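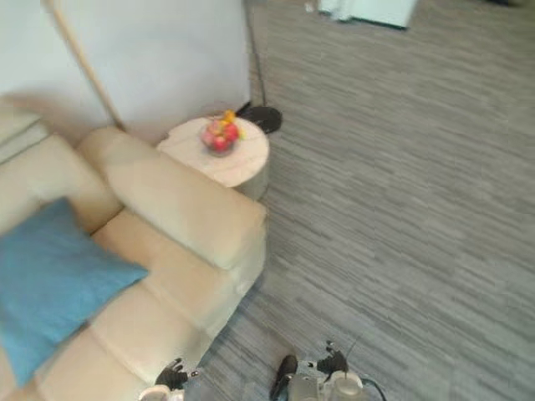
The machine has been tidying the same living room since breakfast, and it has the air of someone whose in-laws are expected. It has approached the sofa. It has considered the cushion, which is blue and was put there at a slant by a member of staff whose job, for this part of the morning, is putting it at a slant.

I have come to Fisdale to watch a robot learn housework. What I have mostly watched is a person doing housework very slowly through a robot, which is how the learning gets started. The operator stands in the next room in a headset and a pair of gloves. When she reaches, it reaches. When she scratches her nose there is a short delay and everyone in the building takes a step back.

Dusari, the company behind all this, rents two floors of a former carpet warehouse and has filled them with rooms. They are decent rooms, the sort you would see in a brochure for flats you couldn't quite afford. There is a bedroom with a bed that has been made more often than any bed in the county, and a kitchen where the kettle is never plugged in. The lounge has a cream sofa of the fat, pillowy kind, a round side table in the corner, and on the table a bowl of red fruit. I asked if I could have one and was told that the fruit was part of the set-up.

What the company is gathering is examples. One example, here called an episode, is one go at one job: pick up the cushion, stand it against the back of the sofa, let go. The cameras record what the robot sees, and the computers record what every joint in its arms and fingers was doing at the time. Then somebody puts the cushion back and it is done again. The aim is 200 good episodes for each job before the learning system is allowed to have a try on its own.

The word "good" is doing a fair amount of work there. Last week the team recorded 828 episodes across all the rooms and threw out 187. Some had dropped frames. In some the operator sneezed. A surprising number were rejected for being too neat, the operator having got so practised at the cushion that she took it by the same corner every time, and a system trained on that will go through life believing cushions have one corner. So there is now a printed sheet telling staff how to leave things untidy, with diagrams. I have teenagers and could have saved them the ink.

Mess, it seems, is hard to fake. People asked to drop a cushion at random will drop it in the same few places, generally the ones closest to them. Dusari tried rolling dice for a while. Then it brought in Kindley, a small firm that used to plan shop displays, to write what it calls disorder schedules. These come as spreadsheets. The one for the lounge runs to several tabs and includes the entry "cushion, sulking".

The other difficulty is fingers. A simple two-jawed gripper has one decision to make, which is open or shut. The hands used in Fisdale are black, with several digits apiece, and each digit is a fresh chance to snag on a seam. Driving them well takes weeks of practice. Operators work in short shifts and come out flexing their knuckles like concert pianists, or like people who have carried shopping home from the wrong bus stop.

Not everybody in the trade thinks this is worth the bother. MacKinnon, a rival outfit, does nearly all its training in simulation, where a cushion can be dropped a million times overnight and no one has to bend down. The Dusari view is that simulated cushions are far too polite. Real ones sag and fold, and go under the arm of the sofa when you press on them. The two camps have been arguing since September, mainly at conferences, and each speaks of the other's robots with the tenderness people keep for a neighbour's extension.

After lunch I was given a turn in the gloves. It is a peculiar feeling, looking down and finding somebody else's wrists. I reached for the cushion, misjudged the distance, and patted the sofa. I patted it again. On my third go I got hold of a corner, lifted, and turned the whole thing gently on to the carpet.

I apologised. The supervisor, typing, said there was no need, as they were rather short of failures that week. My effort has been labelled and kept, and will be shown to the machine along with the others.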